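Table (furniture)

A table is a piece of furniture with a flat top held up by legs, a pedestal, trestles or a frame. It is used for eating, writing, preparing food, playing games, displaying goods and many kinds of work. Tables are found in nearly every culture that uses raised seating, and in low forms in many that do not.

Overview

The top is the working part of a table. It may be made of solid boards, a single slab, stone, glass, metal or a sheet covered with a thin facing. The part below, often called the base, keeps the top level and carries the load to the floor. Between the two there is often an apron, a set of narrow boards that joins the legs and stiffens the top.

Solid wood tops swell and shrink across the grain as the air becomes more or less damp. Makers allow for this by fixing the top with slotted screws or small wooden buttons that can slide. A top that is glued or screwed tight to its base may split in a dry winter.

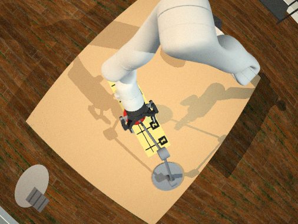 Why do some tables have an apron and others do not?
An apron holds the legs square and keeps a thin top from sagging, so it is common on four-legged tables. Pedestal tables carry the load through a central column, and many tables with thick tops are stiff enough to manage without one.

History

Early tables in Egypt were small stands of wood or stone that kept objects off the ground. Greek and Roman households ate from light tables, some with three legs, which stand steady on uneven floors. In much of medieval Europe, large halls used boards laid across trestles, which could be cleared away after a meal. Heavy tables with fixed legs became more usual later, as rooms were set aside for dining.

Factory production brought cheaper tables to ordinary homes in the nineteenth century. In the town of Storerport, the Hartley works made kitchen tables in a single pattern, with a drawer at one end for cutlery. The furniture writer Beverley Dobson lists 2933 of them in the surviving order books and puts the full output closer to 3000, as one book is missing. The finished tables left by barge each July.

Shapes

Rectangular tables fit well against walls and can be pushed together in rows. Square tables suit small groups but leave the middle hard to reach when they are made large. Oval tables seat people along the sides without sharp corners.

Round tables have no head, and for this reason are often chosen for meetings and family meals. They take up more floor for each seat once the group grows large. Gladys Taipe, in her guide to small dining rooms, treats round tables as a separate class and gives most of a chapter to the edge - whether square, beveled or banded - as the part that gets the most wear. 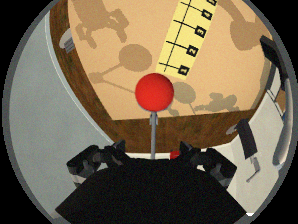 Round tabletop with a brown, wood-grained edge.

Extending tables

A draw-leaf table has 2 extra leaves stored under the main top, which pull out from the ends. A gateleg table has hinged flaps held up by swinging legs. Other types split in the middle to take a loose leaf, commonly 18 inches wide.

See also
Desk
Trestle
Workbench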